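Naval Operations and Sea Power
Unit 6 handout: Replenishment and Basing

Read before the seminar. Bring the worksheet from Unit 5, as we will reuse the distance table.

1. Why supply comes first

A warship leaves port with a fixed amount of fuel, food, spare parts and ammunition. Food usually lasts longest. Fuel goes fastest, and how fast depends mostly on speed. A ship that doubles its speed burns far more than twice the fuel per hour, so a commander who wants to arrive early pays for it on arrival. Planners set a floor, often well above half of tank capacity, and a ship that drops to the floor has to refuel whatever else is going on.

There are three ways to refuel: return to a home port, call at a friendly port, or take fuel from a tanker at sea. Most deployments use all three.

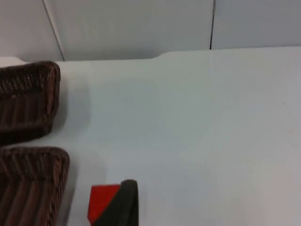

2. Refueling at sea

In the alongside method the two ships steam on parallel courses, close together, at the same speed. A line is passed across, then a heavier wire, then the hose. Both ships must hold course until the hose is back. In the astern method the receiving ship follows the tanker and picks up a floating hose. This is slower but easier in poor weather, and it can be done by crews with less practice.

Terms to know:
Station keeping: holding a set position relative to another ship.
Breakaway: ending the transfer and separating. An emergency breakaway is the same thing done quickly and must be drilled.
Consolidation: moving cargo from a commercial tanker to a naval one at sea.

While connected, neither ship can maneuver freely. Escorts are normally placed with this in mind.

3. Worked case: the Surska group

The Surska group is the case used in the seminar game. It has one cruiser, two frigates and the fleet tanker Laltero. The group leaves the port of Kirier and must keep one ship on patrol at all times in a box 886 nautical miles away.

At 10 knots the trip out takes a little under 89 hours. Most teams plan on a faster passage for the frigates and leave the Laltero to follow. Check what that does to the frigates' fuel when they reach the box, and how long they have to wait for the tanker.

The cruiser carries a crew of roughly 165 in the game. This is low for a real ship of that type and was chosen to keep the food tables short. Do not carry the number over into your essay.

4. Ports and access

A port call needs the agreement of the host government. Agreement can be standing, under a treaty, or given case by case. Case-by-case access is the weaker kind. It can be withdrawn on short notice and often comes with conditions, such as a limit on the number of ships or on the length of stay.
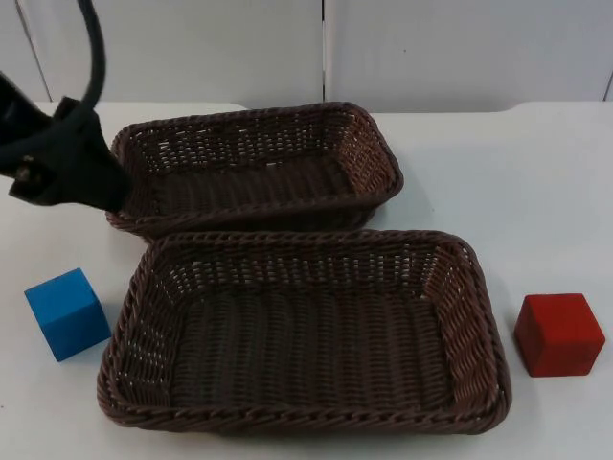 Depth alongside the pier, fuel storage ashore and repair facilities also decide what a port is worth. A harbor that can berth a frigate may be no use to a cruiser, which then has to anchor out and be served by barge. Last October several teams lost a full turn this way after assuming that any port marked on the chart would take any ship.

Reading: course packet, pages 165 to 167, and the Toledo seminar paper on port access.

5. For the seminar

Prepare a one-page refueling schedule for the Surska group. Show the position of the Laltero at the start of each day and mark every period in which two ships are connected. State the fuel floor you used.

Schedules are due by Nov 7, 2020. Late schedules will be read but not graded.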